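Search this site
Search

3.2 Color, clothes and who gets called "brave"

Figure 3 goes with this part of the paper.
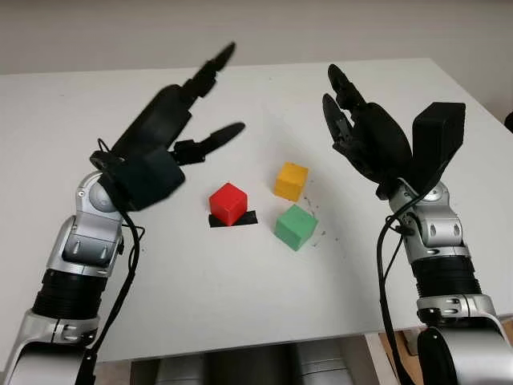

Figure 3. Red, yellow and green cubes on a white table, the red one on a strip of black tape.

I want to slow down a bit in this section, because color was the thing people most wanted to talk about and the thing I was least ready for. I'd gone into the Husturley interviews with a neat list of questions about tailoring (collars, hems, who alters what and where) and almost every person I sat down with got me off it inside ten minutes. They wanted to tell me about the first time they wore something loud!

I spoke to 39 people who dress up for the club nights there, and 24 of them let me go through their closets with them. The closet visits were my favorite part of the whole project, and I think they gave me better material than the sit-down talks did. You ask somebody about style in a cafe and you get a speech. You ask them about one particular coat with a torn lining and you get a story about an aunt, a bus ride and a bad breakup, all mixed up together.

The word that kept coming back was "brave." Strangers say it, coworkers say it, and it is nearly always meant kindly -- but hardly any of my interviewees liked hearing it. Mwanaisha Simiyu, who has been making her own headpieces since high school, put it this way: "When they say brave, they're telling me what they think is going to happen to me on the way home." I wrote that on the inside cover of my notebook and I've been arguing with it ever since.

Prendergast's earlier work on the Brideo scene treats bright dress as a kind of signal, a way for regulars to find each other in a crowd. I buy some of that. Thodoris Triantafyllou told me he picks his jacket so his friends can spot him from the stairs (he's not tall, he pointed out, and the stairs are dark). But signal is a thin word for what I saw in the closets. A lot of the brightest pieces had never been out of the house. One man owned a full orange suit, bought for 300 dollars from a shop called Nirell that has since closed, and he wore it to do his taxes. Who is he signaling to?

So I'd like to borrow a term from Elibariki Muli, who read an early draft and was very patient with it. He talks about "rehearsal dress," meaning clothes a person wears to try out being somebody before other people get a vote. I think rehearsal covers the orange suit much better than signal does, and it also helps with the age pattern I come back to in Section 4, where the older dressers own more color and wear less of it outdoors.

There's a money side too, and I don't want to skip over it. The priciest single outfit I was shown cost 4,000 dollars, and its owner seemed a little embarrassed by it. The pieces people brought out first, and held longest, were nearly all secondhand or homemade. Umesh Bajpai and I disagreed over how to read this when we compared notes in July -- he sees plain thrift, I see pride in the hunt -- and my guess is that we were both listening to different people.

73 shares
6 comments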